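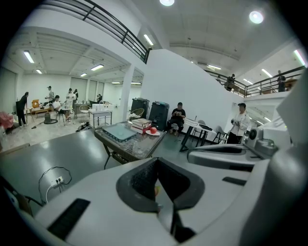
Power strip and cables on the grey table

Can I run all my craft room things off one extension lead?

Posted by Brigitta Baumgartner

Hello all! I've finally got the back bedroom as a craft room after years of working on the dining table and I am so pleased with it I keep going in just to look. The one snag is the sockets. There's a double behind the door, and a single by the window that works but wobbles when you pull a plug out, so I've stopped using it. Everything else is coming off a lead from the double.

I make cards and bound notebooks, mostly for the September fair at Fillstead, and this is what I'd like on the lead:

fan heater, 2000 watts (the room faces north and my hands go stiff)
heat press, 600 watts
big laminator, 445 watts
desk lamp, LED
phone charger
little radio

Nothing has tripped so far, but I've only had the heater and lamp going together. My brother-in-law says if it fits in the holes it's fine, which doesn't fill me with confidence. The lead says MAX 13A on the back, and then something about unwinding that I can't read any more because the print has rubbed off. It's five metres, on a Fundix reel, and I bought it for the garden.

Also, is it all right to have it on the table where I can reach the switches, or should it be on the floor? And has anybody got a nice way of keeping the cables tidy? I'd love to see what other people do!

3 answers

Mohandas Mathew

What a lovely thing to have a room for! I did much the same with our box room and I still grin when I open the door.

The sum is easy once you've done it once. A 13 amp lead at 230 volts will carry just under 3000 watts, and that's for the whole lead put together, however many holes it has. Your three big ones come to 3045 before you've switched the lamp on. So you're over, only by a bit, but you'd be over every time you pressed a card with the heater going and the laminator warming up. Fuses don't blow the moment you go past the number either. They can sit there for ages with the plug getting warm, and a warm plug is what you don't want in a room full of paper.

What I'd do is put the heater straight into the wall, always. Then the press, the laminator and the small stuff can share the lead and you're not even halfway up. Your double socket will take that, though I wouldn't leave both sides working flat out for hours, as a double isn't really built for two full loads at once. If you can warm the room first and turn the heater off while you press, even better - a heat press does a fair job of warming you up anyway!

Now the reel. The rubbed-off bit will almost certainly be giving you a second, lower figure for when the cable is still wound up. Cable on a drum can't lose its heat and the middle of it can get hot enough to melt. Either pull all five metres off before you use it or, much nicer, get a plain flat strip with a short lead and give the reel back to the garden. Look for one with a proper plug, a BS 1363 marking and a switch for each socket.

Table or floor, I've done both. Table is fine if it's away from your water pot and glue and the lead isn't stretched across where you walk. Mine is screwed to the back edge of the desk and I can't tell you how happy that makes me.

For tidying: hook and loop strips, the kind on a roll that you cut yourself. Label both ends of each cable with a bit of masking tape. Don't bundle the cable for the press up tight, leave it in big lazy loops.

And please get the wobbly socket seen to before anything else! It may only be a loose faceplate, but it may be a loose wire behind it. An electrician can look at that and price up another double by the window on the same visit. We had one added and it was the best money we spent on the whole room.

Teodor Tănase

Agree about the heater. I had one on a strip in the shed and the plug went brown. Never again. Get an oil filled one if you can, it's slower but it holds the warmth.

Raphaël Courtois

don't know about the watts but for cables I use an old shoebox with a slot cut each end, covered in wrapping paper. looks great!! my daughter did hers with stickers

Mohandas Mathew replied: Pretty, but I'd keep cardboard away from a strip that's feeding a heat press. You can buy plastic boxes with vents that do the same job, and there's nothing to stop you putting stickers on those.

Brigitta Baumgartner replied: Thank you all so much! Heater is in the wall, reel is back in the garage, and I've rung Jitaru about the socket. Will order the hook and loop tonight. What colour though...

Contact us | © Flandberg Community Help | Back to top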